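January 29, 2025

Open afternoon at Doteck, out past the Limmont exit. I left the house at noon and got there with time to spare, so I sat in the car and ate my sandwich.
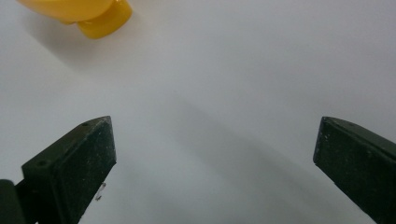
I had signed up for it in September and then forgotten about it until the reminder came. There were 14 of us on the tour. We signed in, got a sticker and a pair of safety glasses, and were told to keep our phones out of the machining area but that pictures were fine everywhere else.

The first part was a talk in the break room. The company started out making brackets for conveyor lines and moved over to grippers when the bracket work dried up. They still do some 700 brackets a month for one old customer. The talk ran long and the room was warm. The man next to me fell asleep and I came close.

After that they split us into 2 groups. Mine went to the Ilach room first. Ilach is their name for the hand-held gripper. A person holds it and does the job with it, picks a thing up and puts it down, and the camera on it records everything from just above the fingers. Later the recordings are used to train an arm to do the same job. I had expected to see the arm doing most of the work and people watching it. Most of the room was people doing the work and the arm parked in a corner with its power off.

They use toys and kitchen things a lot. The woman running the table said the goal for each task is 1000 good recordings before they try it on the arm. A recording is thrown out if the person fumbles or if a hand gets in the way. She said new people squeeze too hard and go too fast, and that it takes most of a week to get over it.

We each got a turn. The thing is heavier than it looks and the weight is all out front. You have to come in with the fingers open wide, lower them, and close only when you are on both sides of the object. I closed early the first time and pushed it across the table. Second time I had it but tilted, and it slid out. Third time I picked it up and set it down about where she wanted it. She said that was fine for a beginner. My wrist was sore by then. I asked if they rotate people and she said every half hour.

The fingers wear out. The dark finish rubs off at the tips first and they go pale at the corners. I asked whether that matters for the recordings and she said a little wear doesn't, but they swap the fingers when the grip starts to change. I would have liked to know how they tell, but the other group was already waiting at the door.

Second stop was the arm, a different one from the parked one. It was sorting small boxes by size. It did well for the first several minutes, then missed one and kept going as if it had it, lifting nothing and setting nothing down. The engineer stopped it and started it over. Someone asked how long until it could work in a warehouse and he said he didn't want to guess. I thought that was a fair answer.

There was also a poster on a project called Jõgi, for picking up soft items like towels. No demonstration, just the poster. I read it twice and understood maybe half. The coffee was next to it, so a lot of people stood there.

Got away a little after four. Traffic was slow through Limmont on account of the bridge work and I missed the hardware store, so the bathroom hinge will have to wait. Had soup. Went through my notes and wrote this up before I forgot it.

They are doing another one in the fall, with the machining area included if they can get the insurance sorted. I put my name on the list. Need to return the glasses, I walked out with them in my coat pocket.

Search this journal
Enter keywords Go

Recent entries
Bathroom hinge, again
Furnace filter and a long phone call
Snow on the back steps
The library sale
New tires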